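October 2026, Tuesday

Sensory trays and posting boxes, layout notes for Skolholm

Picked up where we left off on the box openings. The three cardboard boxes are recut and dry. Holes are in the top faces only this time, round, cut with the circle cutter and not the craft knife. The craft knife edge was fine on the pink box but tore the liner on the old blue one, so blue is a new blank. Yellow is the original from January, second coat of paint. It came out paler than the swatch. Leaving it.

Board is the double-wall stock from Olldale, measured at 7 mm. The single-wall sample buckled at the rim when I leaned on it with the heel of my hand. Double-wall did not. No further testing planned on the single-wall, and the remaining sheets can go to packing.

Load test on the lid face, double-wall, dead weight placed beside the opening:

- 331 g: no visible deflection
- 548 g: slight dish, recovers when unloaded
- 1,281 g: dish stays, crease starts at the edge of the hole

So the crease load is well above anything that goes in the tray. Good enough. If Skolholm wants the boxes to survive being sat on, that is a different product and a different price.

Tray contents. Leilani Tran's list asked for variety in surface and stiffness, with weight as a secondary factor. Current set includes:

- tennis ball, yellow
- egg-shaped ball, reddish brown
- spiky ball, purple, soft spines
- knotted rope toy, mixed colors
- string of orange beads
- small wooden block, light
- glass jar with metallic lid
- muslin cloth, cream
- knitted cloth, pale aqua

Plus a few small fillers, which change from one session to the next and are not worth listing.

Glass jar is still an open item. I want it replaced with a clear plastic one before anything leaves the workshop. Leilani's point is that the plastic ones are too light and warm up in the hand too fast, and she is right about both. Compromise is that glass stays in for layout work here and the shipped set gets plastic with a weighted base. Molefe can supply the base disks. Quote requested, no answer yet.

Cloths: the two should not be the same weave. The first muslin from Cutico was too smooth and the kids' session feedback could not separate it from a plain cotton napkin. The crinkled one is better. Do not iron it. Wash, wring, dry twisted. The knitted piece sheds a little on the felt and needs one more wash before it goes near the dark table covers again. I spent longer than I would like with the lint roller this morning.

Layout as of this afternoon: boxes stacked flush at the left of the table, yellow on top, then blue, then pink at the bottom. Tray to the right of the stack. The metal tray wins over the plastic one on cleaning and loses on noise - the block dropped from hand height is loud enough to turn heads across the room. A felt liner would fix it but then the cleaning advantage goes. Try a thin cork sheet first.

Stacking order still needs a decision. With the boxes piled up, only the top opening can be used, so the stack is for storage and for the start of a session. Unstacking can be part of the task. I would write it into the instruction card that way and skip the separate rack, which was going to cost more than the boxes.

To do:

- chase Molefe on base disks
- cork sheet, cut to the tray floor, leave clearance at the raised rims
- wash the aqua knit again
- seal the raw edges inside the holes, diluted PVA, one coat
- draft instruction card, send to Leilani before the next layout review
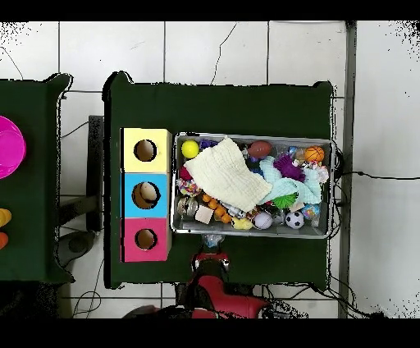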